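Desk setups and cable management > White power strip on a white desk, worth it?

9 replies, 1,422 views

pebblefoot
Tuesday, 7:40 pm
I'm redoing my desk and I keep seeing the same advice: if you can't hide the power strip, buy it in white and it "disappears." I have my doubts. Mine is going on top of the desk because I plug and unplug things all day, and there's no room underneath with the drawers. Has anyone lived with a white one for longer than it takes to post it?

It would be lying on a plain white top like this one. 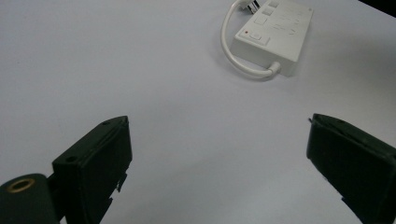
Re: White power strip on a white desk, worth it?

dunlin_88
It doesn't disappear. The strip is sort of fine, the cord is what you see. A white cord on a white top still throws a shadow and still loops wherever it feels like looping. You'd be paying extra to get a paler mess.

Stummont_fan
Disagree. I had a black one for years and it looked like a dead lizard on the desk. Went white, got the Stummont cord tray with it, much calmer. Get the tray.

dunlin_88
Your user name is Stummont_fan. I'm going to take the tray advice with some salt.

Stummont_fan
Fair, but I paid for mine like everybody else.

oldhinge
What's the top made of? Painted or coated matters more than the color of the strip. I had a painted one and the rubber feet on my strip left marks that never came off. Yellowish. Tried dish soap, baking soda, one of those white sponges. The sponge took the mark off and the paint with it.

pebblefoot
No feet on the one I'm looking at, as far as the listing says. The listing also says the finish "stays bright for life," so who knows what else it says. My top is a pale board I lay over the wood table, so if it stains I'm out a board and not a table. I'd probably set the strip on the diagonal with the switch end toward me. The straight-along-the-back thing people do means reaching over everything.
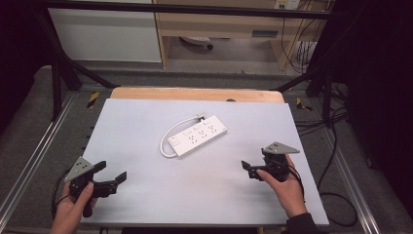 Strip at an angle, cord looping back around the switch end

quarterturn
The angle is a bad idea. It eats the best part of the desk. You'll hate it in a week and shove it to the back like the rest of us did. And what's the plan for that loop? Every time you set a cup down it's going to be right there.

I'd put the strip flat against the back edge, turn it so the cord comes off the side nearest the wall, and use two stick-on clips. Not the Brallatex ones, they let go of my desk in February when the heat was running and took a strip of finish with them.

dunlin_88
Agree about the angle, don't agree about clips. Every stick-on clip I've owned has let go sooner or later. A bit of hook and loop around the slack does the same job and you can take it off.

Stummont_fan
The Vurkeo clips hold. Three on mine, haven't moved one. And I think the angle is fine if you're in and out of the sockets all day like the OP says. A strip at the back is great right up until you have to stand up to pull a plug.

pebblefoot
OK, so one for the angle, two against, and no one agrees on clips. I'm still not sold on white. I think I'll try my old gray strip on the diagonal for a while with the slack tied up, and if I can stand it I'll buy the white one then. @oldhinge, did the marks show up right away or did it take months?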